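Disclosure and Profile Wording in Online Dating: Limb Loss Strand
Interim progress report to the Geddes Fund
Prepared by Magnus Leckie, project lead, Kidgate

1. Position against plan

The strand looks at how adults with limb loss present themselves on dating platforms, and at what happens to reply rates when a profile is reworded. Work is on schedule for the survey and the workshops. It is behind schedule for the message log, for reasons set out in section 4. No change to the agreed budget is requested.

The online survey closed in January. It received 1341 returns, of which 1178 were complete enough to use. Returns were excluded where the respondent had skipped the whole section on disclosure or had given contradictory answers on current platform use. Partial returns have been kept in a separate file and will be deleted with the rest of the raw data when the strand ends.

2. Survey: first reading

The coding frame has two levels. The first records whether limb loss is mentioned in the profile text, shown in a photograph only, raised in early messages, or left until meeting. The second records tone, which we divide into plain statement, humour, and explanation of cause. Tone was harder to code than timing. A single line can be a joke and an explanation at once, and the first version of the frame forced coders to choose. The revised version allows both to be ticked.

Heino Kivi has recoded the free-text answers under the revised frame. Agreement between coders is better than before on humour and unchanged on explanation of cause. Several respondents described changing their wording after receiving intrusive questions, and a smaller group described going back to the original wording later. We had not allowed for this second change and have added a field for it.

No reply-rate findings are reported at this stage. The survey figures on replies are self-reported and will not be quoted until they can be set beside the message log. 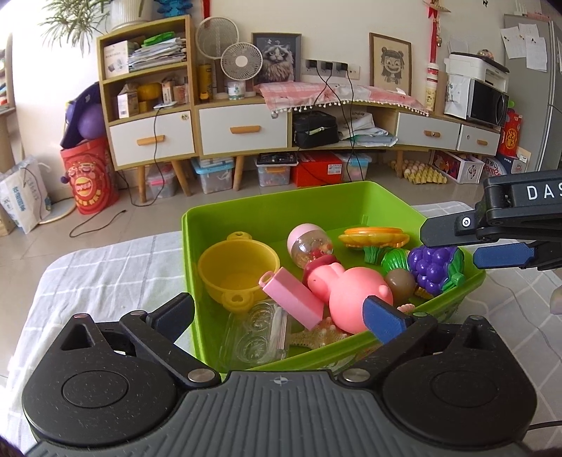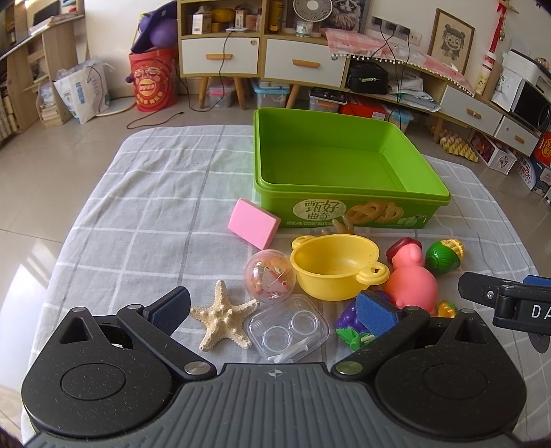

KIDGATE, 23 February 2025

3. Workshops

Profile-writing workshops are running in Kidgate and Bostby. Each participant brings an existing profile or drafts one in the room, then produces a second version with the disclosure moved or reworded. Both versions are kept, with consent. Staff do not recommend one version over the other during the session.

The Bostby venue has step-free access but its lift is too narrow for some power chairs, so the group has moved to a ground-floor room in the same building. Session length was also changed. The original timetable had no break, and participants who were using prostheses for long periods asked for one. The break has been placed after the first draft.

Dictation software is now offered to anyone who prefers not to type. Drafts made by dictation tend to be longer – this needs to be allowed for when versions are compared, and length is now recorded at both stages.

4. Message log

The log depends on participants exporting their own message counts from Zemorard over a period of 90 days. We hold counts only, never message text. The export tool did not separate first messages from later ones, which made it unsuitable for our main measure. A manual form is in use until a corrected export is available.

The manual form is slower and relies on participants filling it in weekly. Gaps are being left blank and are not estimated. The log will therefore finish after the date given in the proposal, and the analysis will follow it. The final report date can still be met if the corrected export arrives before the next workshop round. If it does not, we will write to the fund with a revised date.

5. Data protection and consent

Consent forms were reissued after a participant pointed out that the wording on photographs could be read as permission to publish. The new form covers storage and coding only. Everyone enrolled at the time was asked to sign again. Profiles belonging to those who did not return the new form have been taken out of the coding set.

Withdrawals are handled by Heino Kivi, who holds the only key linking names to participant codes.

6. Next period

– complete the second coding pass on the free-text survey answers
– run the next workshop round at Kidgate, then Bostby
– test the corrected export against the manual form for the same participants
– send the fund a draft table layout for comment before any figures are entered

Comments on the table layout should go to Magnus Leckie at the Kidgate office. The spending statement for this period is sent separately.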